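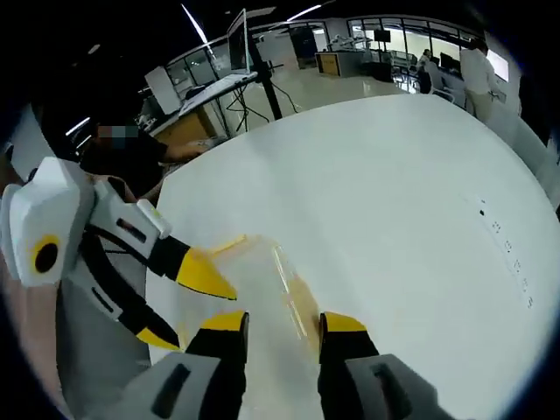
Plirkari bag reuse pilot – progress report, September
To: Kulsoom Malik, Clinaretti small grants
From: Haris Janjua

Kulsoom, sorry this is going over a bit quick. Figures are final, the wording less so. If you need it on the form, tell me and I'll paste it across.

Where we are

Stage one done. Stage two started, a bit behind. Money fine, see further down.

Reminder for whoever reads this after you: the grant is for working out whether thin plastic bags can be smoothed, checked, folded and put back into use inside one building, instead of going out with the trash after a single trip. Produce bags, liner bags, the crinkly see-through kind that parts and samples come in. Not heavy carrier bags, people reuse those already.

What got done

Collection running on both floors at Soomro. Target for the first stage was 400 bags and we hit it. Slow start, then the stockroom cleared a shelf and most of them came in one go. That skews the mix a lot toward the medium clear ones. I've left them in the count, but I'd rather you knew.

Sorting moved to the round white table. Before that it was the bench by the sink and that was a bad choice, anything you flattened there picked up water. The round table is better in almost every way. People can sit at any side of it, nobody has to reach across a neighbor, and a bag can be pulled out to full length. Only complaint is that clear plastic on a white top is hard to see. You lose the edge. Bags with a bit of color are fine, you can follow the fold. For the clear ones we tried a sheet of dark card underneath and it helped, though it slides. Taping it down next.

Folding method settled, more or less. Three were tried:

Roll. Fast, looks neat, comes undone in the drawer.
Flat fold in quarters. Good for stiff bags. Thin ones spring open again.
Long fold then triangle, the way everyone's aunt does it. Slowest to learn, holds best. We went with this one.

Time per bag for the triangle fold is down to 40 seconds once a person has done a stack of them. New people take a lot longer and get annoyed. The annoying part is the smoothing, before any folding happens. A crinkled bag has no obvious corners. You have to find the mouth, find the bottom seam, pull those apart, and then it behaves. We wrote that up as a short card for the table and it saved a lot of asking.

The card, as it stands now:

Shake it once. Crumbs go in the bin, not on the floor.
Find the open end.
Hold the bottom seam down, draw the open end away from it.
Press the air out from the seam toward the mouth.
Look for holes while it's flat.
Fold long, then triangle, tuck the end.
Any hole bigger than a pea, reject box.

Wording of the last line got argued over. Some wanted no holes at all. For liners a pinhole doesn't matter, for food it does, so we will probably end up with two boxes and not one. Haven't changed the card yet.

What didn't go well

Daltex delivery. We ordered the drawer inserts early and they came in the wrong depth. Sent back. Replacements arrived, right depth, wrong color, kept them. Cost us time in stage one and is the main reason stage two is late.

Static. I hadn't planned for it. The thinnest bags cling to sleeves, to the table, to each other. Worse in the morning when the air is dry. Wiping the table with a damp cloth before starting helps, then it has to dry fully or you're back to the sink problem. Somebody suggested dryer sheets. Tried it, the bags smelled of laundry and the kitchen people refused them, fair enough.

Return rate is lower than I wanted. Folding is the easy half, it turned out. Getting folks to open the drawer and take a folded one instead of pulling a new one off the roll is the hard half. The roll is right there at hand height and the drawer is under it. We asked for the roll to be moved and facilities have agreed in principal, nothing moved yet.

Labels. First batch peeled. Don't need them on the bags anyway, only on the drawers. Dropped.

Sessions

We run six folding sessions a month, all after lunch. Turnout is uneven. The ones where people sit down and do it alongside talking go best, and they get through far more than the ones I tried to run as a proper training. I've stopped doing the training version. A tray of unfolded bags in the middle of the table, the card propped up, that's it.

Some prefer to stand. The table is a bit low for that and you end up bent over. Not fixing it, stools are there if wanted.

Money

Spent so far: drawer inserts, card printing, one set of bins, cloths. All within the lines in the original budget. The return postage for the Daltex inserts was refunded, it shows as a credit in the sheet. Labels are a write-off, small.

Nothing spent from the contingency line. I would like to use part of it for a clear-fronted drawer unit, so that people see the folded bags when they go for the roll. Clinaretti wants that asked for in writing, so this is me asking. Quote is attached to the same email as this.

Next stage

1. Second reject box and a new card to match.
2. Roll moved, or if that drags on, a small basket of folded bags hung beside it.
3. Dark mat for the table in place of the card, something that grips.
4. Same count again on both floors, so we have something to compare stage one with.
5. Track how many trips a bag makes. Thinking a pen dot in the corner each time it's folded. Crude, but it doesn't need labels. Pen has to be one that stays on plastic, testing a couple.

On 5, we'd only mark the medium clear bags. The small ones tear before it would tell us anything and the liners get dirty.

Clinaretti asked last time for a figure on bags kept out of the trash. I don't have one I would stand behind yet. Folded isn't the same as reused and I don't want to hand over the folded number and have it quoted as the other. After the pen dots have been running a while there'll be a real one.

Things I need from you

An answer on the drawer unit, ideally before we reorder anything.
Whether the late start to stage two needs a formal extention or just a note on file.
The name of the person at the other site you mentioned, who did something like this with bubble wrap. I'd like to ask her about static.

If you want to come by, afternoons are best. Come hungry for folding – there's a full tray waiting.

Haris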